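How to fit a damp-proof sheet under a shed floor

A shed floor that sits straight on bearers over bare soil will take up moisture from below. The boards cup, the door starts to stick in January and anything kept in cardboard goes soft. A plastic sheet under the bearers is cheap and can be laid in an afternoon, as long as the shed isn't up yet.

What you need

Heavy polythene sheet
Joint tape made for polythene
Sharp knife and a straight edge
Rake, shovel and a long level
Soft sand
Paving slabs or pads for the bearers

Preparing the ground

Mark out the base 80 mm wider than the shed on every side. Take off the turf and any roots, then dig down to firm soil. Rake it level and pick out stones as you go. Tread the ground down well and spread 40 mm of soft sand over it. Check it both ways with the level and fill any dips.

Our plot at Wiltard is heavy clay and holds water near the surface, so we put a short gravel drain along the uphill side first. On lighter ground you can leave this out.

Cutting and laying the sheet

Unroll the sheet on a clean lawn or a swept path. Leave it folded lengthways until you have it near the base – it is much easier to carry like that, and a breeze can't get under it. Cut it with the knife against the straight edge. Allow enough to turn up at the sides. 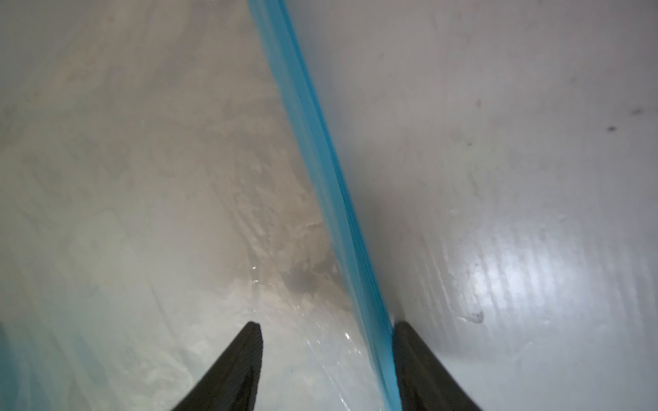

Open the folds from the middle outwards and smooth the sheet with your hands. Don't pull it tight. It should lie flat on the sand with a little slack, or it may tear when the weight of the shed goes on. Take your boots off if you have to step on it.

If one piece won't cover the base, overlap the second by a good hand's width. Wipe both faces dry before taping. We used Inex tape, and 2 runs along each join have held so far.

Setting the shed down

Lay the slabs on the sheet, with an offcut under each one to guard against sharp corners. Level them, then place the bearers. Build the floor as the maker's instructions say.

Turn the sheet edges up against the outer bearers and trim them below the floor boards. Don't staple them over the gap under the floor, as air needs to move through there. Fill the trench around the outside with gravel, and keep soil and leaves clear of it.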